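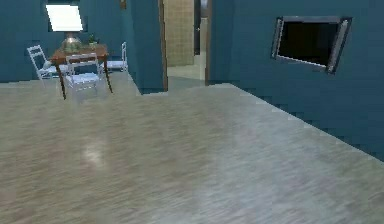 The dining area and hallway of a simulated home, with a teal wall on the right.

The Test House Always Passes

By Warrick Mudgway

Every few months somebody sends me a new draft code of practice for household robots, and every time I go straight to the part about testing. The July draft from the Resar working group gives it four pages. Two of those are definitions. The rest says, in so many words, that a maker may show its machine is safe around the home by running it through simulated rooms, provided the rooms are "representative."

Representative of what? I have read the draft twice and I still couldn't tell you.

I don't object to simulation. I spent long enough at Onimari to know what it costs to break a real machine against a real door frame, and you would be a fool to start there. Run it in software first, fix the stupid mistakes, run it again. Fine. My trouble starts when the software run becomes the certificate.

Look at what gets modeled. Walls, a dining table, a few chairs, a television on the wall. The floor is a bare sheet of shine. Where I live there are shoes by the door, a charger cord across the gap between the couch and the outlet, and a rug with one corner that has been curling up since we bought it. None of that is exotic. It is Tuesday-night stuff, and the draft doesn't mention any of it.

The draft does ask for 200 completed runs per room. It sounds like a lot until you notice it says nothing about how much the room has to change between one run and the next. Move a chair a hand's width and you've met the letter of it. Sevthorpe, in its comments on the draft, called this "flexibility for developers." I'd call it a hole.

Bathrooms worry me more. They are where a helper machine would be most useful to an older person and where a mistake would do the most harm.
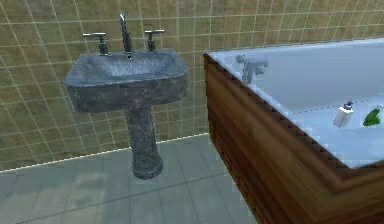 Should a robot that has only been tested in simulation be allowed to work in a bathroom?

Only with a person standing by, and only until it has been tried on a real floor with real water on it. A simulator can be told how slippery a tile is, but somebody has to pick that number, and the draft doesn't say who picks it or how they show their work.

Cameron McKinnon, who has sat through more of these meetings than I have, tells me I'm asking for too much too early. Make the rules heavy now, he says, and only the big firms will be able to follow them. He may be right about that. I've watched it happen with other codes. But the fix I want is cheap: publish the rooms. Let anyone load them and see what was in there and what was left out. Log the failed runs along with the good ones. And don't let the company that built the room be the only one grading what happened inside it.

If that's too heavy, I'd like to hear which part.

Filed under: Opinion, Robots at Home, Standards

Comments

dkessel: We did this kind of testing at my last job. The rooms got cleaner every release so the numbers would go up. Publish them, please.

Marnie in accounts: My mother would take a half-tested robot tomorrow over waiting for an aide who doesn't show. Worth a paragraph next time.

tobyr: "Somebody has to pick that number" is true of physical tests too. Who picks the floor?

Related
Who Signs Off on a Software Update?
McKinnon: Small Builders Need Lighter Rules
What the Resar Draft Says About Stairs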